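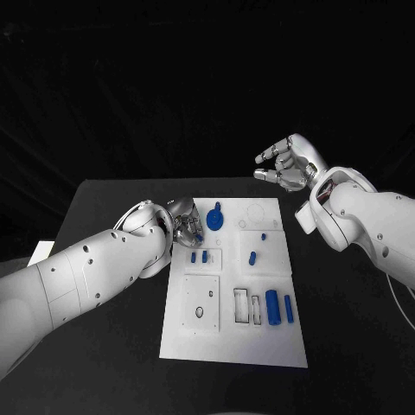 A robot is a machine that can be given a set of steps and then carry them out without a person guiding each one. Some robots roll across floors. Some are bolted in one spot and never go anywhere. The kind we are looking at has two arms, and each arm ends in a hand with fingers.

At a company called Drornik, people put together small pumps for fish tanks and garden ponds. Each pump has pegs, rings and caps that have to go into the right places. For years, all of that was done by hand at long benches. A worker might fit the same peg into the same hole all morning, then come back from lunch and do it again.

That kind of work is called **assembly**. It takes good eyes and steady fingers. It can also make your neck and wrists sore.

## Why start with a board?

Before a robot works on a pump, it practices on a board. The board is a lot like a shape puzzle for a toddler. It has plates with holes in them and slots to fill, and it comes with pieces to pick up and put down.

Picking up a peg is easy for you. You look at it, you reach, and your fingers close just hard enough. You don't have to think about it. A robot needs instructions for every part of that job:

- where the peg is
- which way the peg is pointing
- how far to open the fingers
- how hard to squeeze
- when to let go

If the squeeze is too weak, the peg drops. If the arm is off by 2 millimeters, the peg bumps the edge of the hole and won't go in. People feel that bump and wiggle the piece until it fits. Teaching a robot to wiggle is slow work.

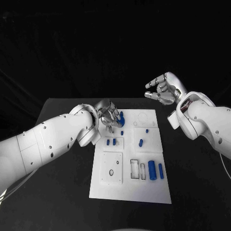 **RALPORT, 2019-05-06**

The left hand has a blue piece between its fingertips. The right hand is up in the air with nothing in it. A robot with two hands doesn't always use both at once, just as you don't need both hands to pick up a crayon.

Ruwan Sivakumar works with the robot at Drornik's shop in Ralport. He used to build pumps at the benches. In February he began learning to write the steps for the arms, and now that is most of his day.

"I know where a peg gets stuck because I got it stuck plenty of times myself," he says. "So I put that in the steps."

His first set of steps, named Fira, was for one job only: pick up a peg and stand it in a hole. He ran it 100 times and it worked 48 times. Then he changed how the fingers closed and ran it again. He kept a notebook of what went wrong. Most of the notes say "dropped it" or "crooked."

## What changes for the people?

There are 13 people in the assembly room. When they heard that robots were coming, some of them worried. Would they still have a job? That is a fair question, and people ask it in many workplaces where machines are brought in.

The answer is different from place to place. Sometimes a machine takes over a task and the worker moves to another task. Sometimes a company needs fewer workers, and people have to look for a new job. That can be very hard on a family.

At Drornik, the company said it would train anyone in the room who wanted to learn. Two people are learning to check the robot's work. Another now fixes pumps that customers send back. Almost everyone else still builds pumps by hand, and the largest model, the Barua, is built only by hand. It has a soft rubber ring that has to be stretched over a lip, and the robot's steps don't cover that yet.

Not everybody likes the change. One worker told us she misses having the next bench filled, with someone to talk to while she works. Ruwan says his wrists feel better but his eyes get tired from the computer screen.

## Words to know

**Assembly:** putting parts together to make something.

**Automation:** using machines to do tasks that people used to do.

**Program:** the list of steps a machine follows.

## Try it at home

Put on a pair of thick winter gloves. Ask a friend to set a marker cap on the table. Close your eyes and let your friend tell you how to pick it up, using only words like "left," "down" and "squeeze." Then trade places.

Write down the steps that worked. You have written a program.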